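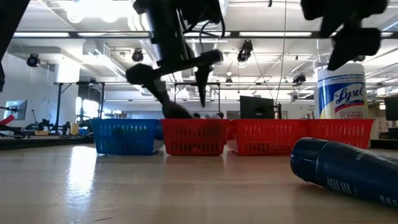 Clanusar Butcher-Block Work Table

Supplied by Skaloveck Institutional Furnishings, Cestivbridge

The Clanusar is a general-purpose work table for schools, libraries, staff rooms and community kitchens. The top is built from solid wood strips glued edge to edge and finished with a clear, food-safe oil at the Sayegh workshop. Color varies from strip to strip, and no two tops match exactly. Customers ordering several tables for one room should say so on the order form so that the tops can be selected together.

Sizes and load

The table is sold in 2 lengths, standard and long. Both are rated for an evenly spread load of 900 pounds. The top may be drilled or clamped along any edge without affecting the warranty, provided that drilled holes are sealed with oil the same day.
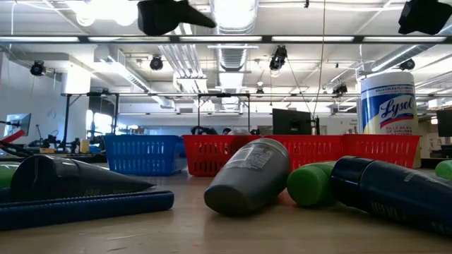 Care of the surface

Wipe the top with a damp cloth and mild soap, then dry it along the grain. Do not use bleach, scouring powder or steam. Light scratches may be sanded by hand with fine paper and re-oiled. In regular use the top should be oiled twice a year; in heated buildings, one of these treatments is best carried out in November, before the air becomes dry.

Standing water will raise the grain and may leave dark marks. Marks of this kind are not covered by the warranty.

Ordering and delivery

Tables ship flat with legs, bolts and a hex key. Assembly requires two people. Orders above $2,000 are delivered free of charge within the Cestivbridge service area, and all other orders are quoted individually. Institutional accounts are handled by Sobia Lodhi. Questions about finishes and repairs should be sent to Zhuoran Lei at the Sayegh workshop.

Warranty

The top and legs are covered for 5 years against splitting, warping and joint failure under normal indoor use. Keep the packing slip as proof of purchase.
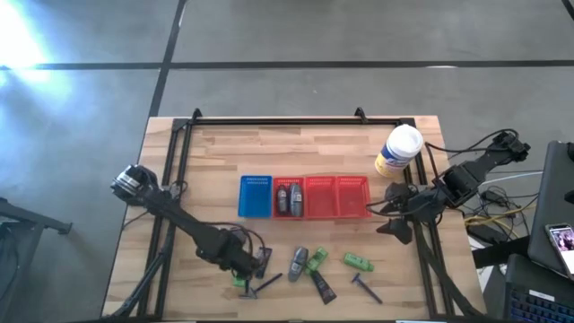

Butcher-block top in mixed pale beige, tan and light brown strips.

Page revised Jul 12, 2022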